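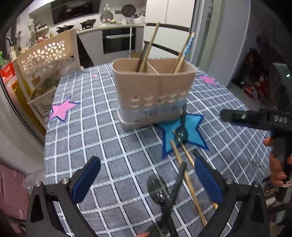 Chopsticks in a holder, with felt stars on the tablecloth.

What happens to money given to a charity?
Written by Mpho Mnguni for the Dlamini Young Readers' Pages

A charity is an organisation set up to help people, animals or places. It does not have owners who keep the profit. Any money left at the end of the year stays with the charity and must be spent on its work.

Money that people give to a charity is called a donation. The person who gives it is called a donor. A donor can be one person, a school, a shop or a large company.

Step one: the money is recorded

When a donation arrives, the charity writes down the amount, the day it came and the name of the donor, if the donor wants to be named. This list is part of the charity's accounts. Each donation gets its own line, even a very small one.

Suppose a charity called Esarik pays for children in the town of Mostau to see a dentist. In June it holds a sponsored walk, and 43 people give money. The total is £600. The accounts will show 43 lines for the walk, and the lines must add up to £600. If they add up to any other amount, someone has to find the mistake before the money is used.

Step two: the money is sorted

Donations are put into one of two groups.

An unrestricted donation can be used for anything the charity does. It might pay for a dentist's time, a telephone bill or the heating.

A restricted donation can be used for one purpose only. If a donor writes "for toothbrushes", the charity must spend it on toothbrushes. It cannot use the same money to mend a window, even if the window is broken and it is raining.

Most charities do not keep the two groups in separate boxes or separate banks. They keep them apart in the accounts, by giving each group its own page. 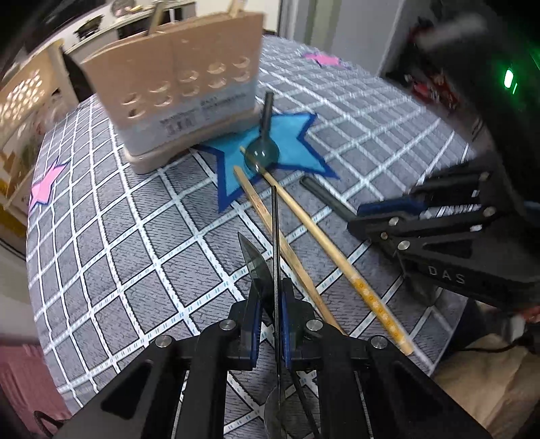 Wooden sticks on a grey tablecloth.

Step three: the money is spent

Before anything is bought, a person at the charity has to agree to it. Large amounts usually need two people to agree. The seller sends a bill, which is also called an invoice. The charity pays the invoice and keeps a copy.

Some spending goes directly on the work. At Esarik this means dentists, toothbrushes and bus fares. Other spending keeps the charity running, such as rent, stamps and computers. These are called running costs. If £10 out of a donation of £100 goes on running costs, £90 is left for the work. 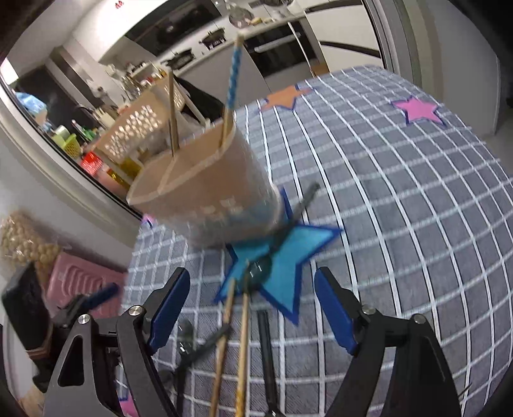 A charity also tries to keep some money aside. This is called a reserve. Donations do not arrive evenly through the year, but the rent is due every month. Esarik keeps enough in reserve to pay its bills for 4 months if no donations come in at all.

Step four: the money is checked

Once a year the charity adds everything up and writes a report. A person from outside the charity may then look at the accounts. That person compares the invoices with the payments, and the payments with the bank's own list.

Words to know

Accounts: the written record of money coming in and going out.
Donor: a person or group that gives.
Invoice: a bill.
Reserve: money kept for later.
Restricted: for one purpose only.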